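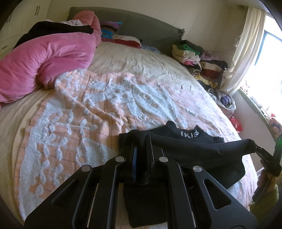 Right, I've been promising this for ages, so a thread on packing for a long trip with one small bag, from someone who used to take the big suitcase and come home with half of it unworn.

Start with the weather and nothing else. I went to Huvport in May with three jumpers because a friend told me the sea wind was fierce. It was glorious all week and I carried those jumpers up every hill in the place.

Lay everything out on the bed the night before and leave it there while you have your tea. When you come back you'll see the daft things straight away (the second smart shirt, the shoes that pinch). Be firm with yourself!

My list for 12 days is 5 tops, two pairs of trousers, one warm layer, one waterproof and enough socks to reach the first wash. I do a wash on day five in whatever sink there is, and a sliver of ordinary soap does the job perfectly well.

The warm layer gets worn on the train. Mine is an old sweatshirt, bobbly at the cuffs, and I've slept under it, sat on it and once wrapped a jar of Arumugam lime pickle in it all the way home. Not a drop lost, I'm glad to say.

Rolling or folding? I've gone back and forth on this for years. I roll the thin things and fold the thick ones, and then I tuck the socks down the sides – my mum would be horrified, she irons hers.

Someone asked about bags. I have a Drurnik, the plain grey one, which has lasted nine years and had one new zip. It hasn't got many pockets and I've come to like that, as I used to lose my keys in the old one every single day.

Do weigh it at home if you're flying. I was 200 grams over at Skakon once and ended up at the desk wearing two shirts and a cardigan, very pink in the face, while a lovely patient queue looked on.

Chargers, tablets, glasses and a pen go in the top, and a book you don't mind leaving behind when you've finished it. I always find room for a few tea bags as well – do tell me what your own little extra is, I love hearing these.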